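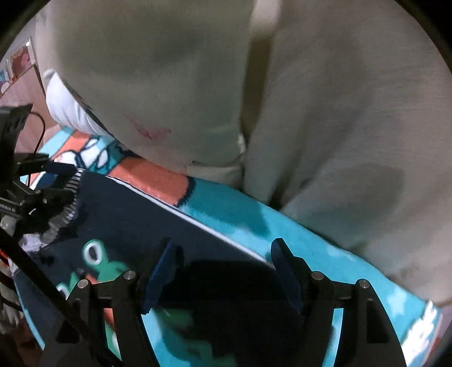

Lucrezia Mazza says a kid's bed should be made before breakfast, every single day, and that once you let it slide you never get it back. She wrote me this after my February piece on laundry, and I've been arguing with her in my head ever since (usually while holding a pillow).

I used to agree! I smoothed, I tucked, I folded the pajamas into a square and put them under the pillow like my grandmother did. Then bedtime came and the whole thing was a heap again in 2 minutes, cartoon covers and all.

So now I pull the big sheet back, leave it bunched up and go make coffee. Pajama top stays where it lands, unless it's sticky. My son knows exactly where to find it, and he likes seeing the bright turquoise print when he walks in - why hide the fun part under a plain blanket?

Lucrezia thinks this teaches sloppiness. I think he's 5. He puts his own socks in the hamper and lines his books up by size, which is more than I do, and I'd rather spend those minutes hearing about his dream with the shark in it than fighting over corners.

Sheets get changed on schedule, stains get a scrub, and guests get a made bed. The rest of the week it can look slept in - it was.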